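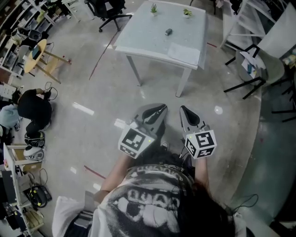
**Small plants, big tables: the spring refresh is on**

We have been saying for ages that the shared room at Bondevholm could use something green in it, and now it has some! Two little succulents in white pots are sitting at the back of the white square table, and there's a spiky, grassy one in a square pot on the table with the daisy cloth. Capucine Jacquet picked them out, and I love them already.

The daisy tablecloth deserves its own paragraph. It's pale blue with small white and yellow flowers and light green leaves, and against all that red-brown brick it looks wonderful (I was firmly on the side of plain white, and I take it back). If you have a cloth at home that never gets used, bring it in. Anything cheerful will do, and it doesn't have to match. 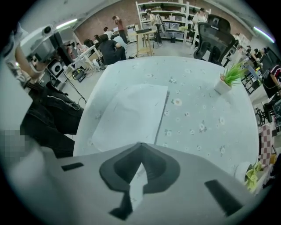
Next up is paper. Sylvain Langlois has ordered 200 large white sheets so everyone can sketch out where they'd like the tables, stools and shelves to go before the April move-around. Take a sheet, fold it, scribble on it, and leave it on either table with your name in the corner. We'll go through every one of them over coffee, and yes, wild ideas are very welcome!

The storage boxes on the tall white shelves are getting labels too. If one of them is yours, please write down what's in it and hand the note to Capucine. She'd like to have them all within 8 days, and she has very nice handwriting, so it's worth being on time.

A word on watering, as three people have already asked me. The succulents want very little, so please leave those to Capucine. The grassy one is thirstier and can have a small splash when the soil feels dry. We're also hoping to add a taller plant near the brick wall, something leafy that doesn't mind indoor light. If you have a cutting going spare, come and find me!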